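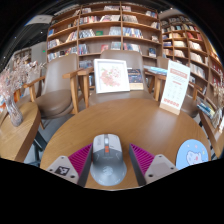 Home Opinion Living Letters Archive

A small round table is a poor desk, and I think more of us should work at one. I have used one since June. Before that I had a proper desk, 289 francs, and within a month every inch of it was covered in paper.

A round table has no corners to pile things in. Put down a mouse, a coaster and a drink and you can already feel the limits, so the post gets opened and the cups go back to the kitchen. I keep a picture by mine too - flowers, nothing grand - and I would give up the mouse mat before I gave up that.

Luzius Widmer, who had the desk next to mine at Bernia, says his wrist would not stand it. He has a point. The edge curves away where your forearm wants to rest, and after 4 hours I notice. I get up and walk for 20 minutes, then carry on.

People spend a lot on desks with drawers. Most of the drawers I have opened held old cables and dead pens.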